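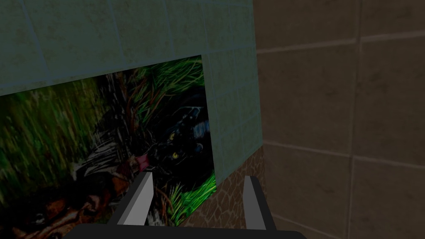

3. Wall coverings and recall in the waiting areas

3.1 Background to the second study

The first study dealt with how long patients stayed seated before going to the desk to ask about their appointment. It did not ask what they remembered of the room itself. Several of the returned forms carried remarks about the walls all the same, written in the margin or on the back, and these remarks were more detailed than we had expected. One respondent at the Ludon clinic could give the colour of the skirting but not the name of the doctor she had come to see. The second study was set up to look at this more closely.

Earlier work on waiting rooms has mostly treated decoration as a single condition. A room is either plain or decorated, and the measure is stress, usually self-reported. This leaves out a good deal. A tiled wall, a painted wall and a wall with a large printed landscape on it are not three strengths of the same thing, and people seem to use them differently while they wait. Some look at a picture once and then go back to their phone. Others return to it many times, and a few told us they had chosen their seat so that they would not have to face it.

3.2 Sites

Two sites took part, the Ludon clinic and the Flerlow health centre. Both are single-storey buildings with one main waiting area and a corridor leading to the treatment rooms. Ludon has hard surfaces nearly throughout, and its waiting area faces a car park. Flerlow was refitted shortly before the study and has carpet in the seating area, with vinyl in the corridor only. Neither site changed its seating or its opening hours during the period of the study, though Flerlow moved its leaflet rack in December to make room for a second ticket machine. 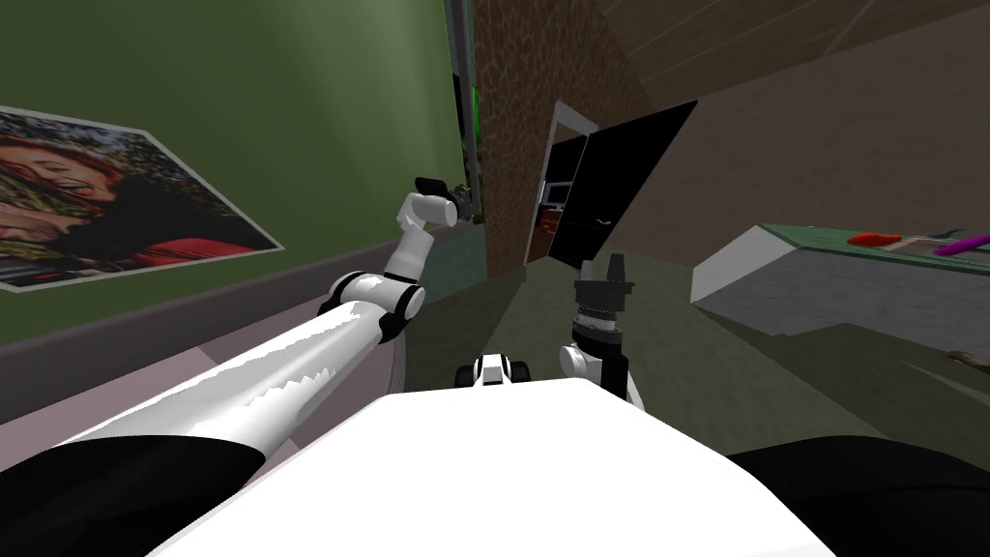
The two sites also differ in how patients are called. At Ludon a member of staff comes to the doorway and reads out a name. At Flerlow the number appears on a screen, and patients therefore have a reason to keep looking in one direction. We had thought this would lower recall of the walls at Flerlow. It did so for the wall behind the seats and for the corridor side, but the wall that carries the screen was remembered well, including by people who said they had paid no attention to it.

3.3 Procedure

Patients were given a short form as they left. It asked them to say in their own words what was on the walls of the waiting area, and then to mark on a blank plan where each thing was. No prompts or pictures were offered at this stage. A total of 1098 forms were returned across the two sites. Of these, 22 were set aside, mostly where the plan had been filled in upside down and we could not be sure which wall was meant.

Forms were handed out in both morning and afternoon sessions. Thursday afternoons at Ludon were left out, as the waiting area is then used for a baby clinic and the chairs are moved to the sides. Each form was read by two coders working apart. Where they disagreed, the form was discussed until a single reading was agreed, and the original readings were kept.

The coding scheme was adapted from the Mancuso inventory, which was drawn up for school entrance halls. We kept its main division between surface (tile, paint, brick, panelling), applied matter (posters, notices, prints) and openings (doors, hatches, windows). We dropped its category for trophies and cups and added one for screens. The Sarar scale was used for the liking scores, without changes.

3.4 Surface and applied matter

Respondents did not always separate the surface from what was put on it. A poster on a plain painted wall was nearly always reported as a poster. A large print that fills a whole panel was often reported as the wall itself, as in 'the wall was a forest' or 'one side is all leaves'. The difficulty is greatest where both kinds of picture occur in one room, and it affected the coding at Flerlow more than at Ludon.
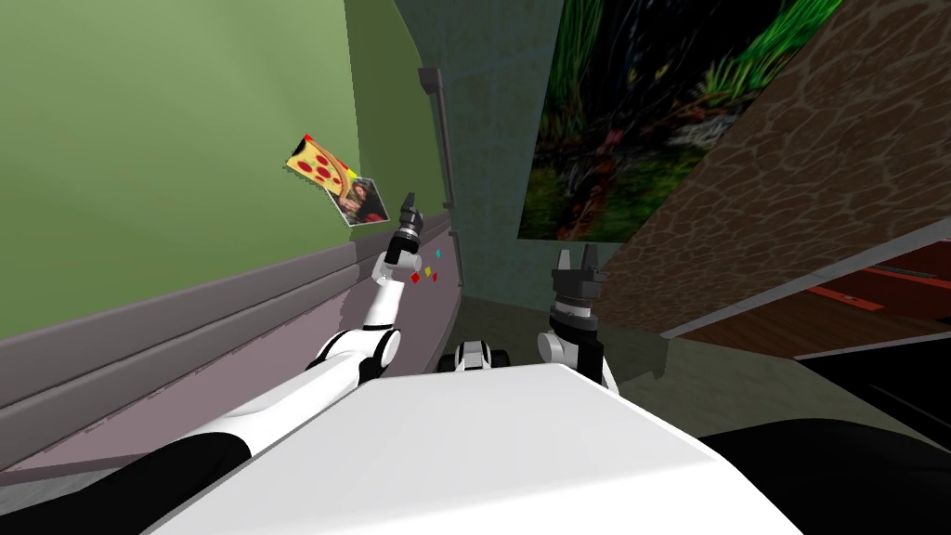

Figure 2. Rendered interior with pictures applied to a wall.

Smaller pictures gave a different kind of answer. They were seldom described one by one, even by people who placed them correctly on the plan. The usual wording was 'some pictures', followed by a position, and it was the position that proved reliable. An arrangement such as the one in Figure 2, with pictures stuck on the wall, would be coded as applied matter whatever the pictures showed, and a form that gave only their place would still count as a hit. Under the original inventory the same form would have been scored as a partial answer - we think this is too strict for adults who have been given no warning that they will be asked.

Liking scores followed the division less closely. Large nature prints were either liked or disliked, with few answers in the middle of the scale. Those who disliked them tended to give reasons that had nothing to do with the subject, and mentioned visible joins, faded colour or glare from the ceiling lights. Notices were scored low at both sites. Plain tile was scored low for comfort but high for cleanliness, and several respondents at Ludon said they would rather have the tile than anything hung on it. The free comments on this point are taken up again in section 5, together with those on noise.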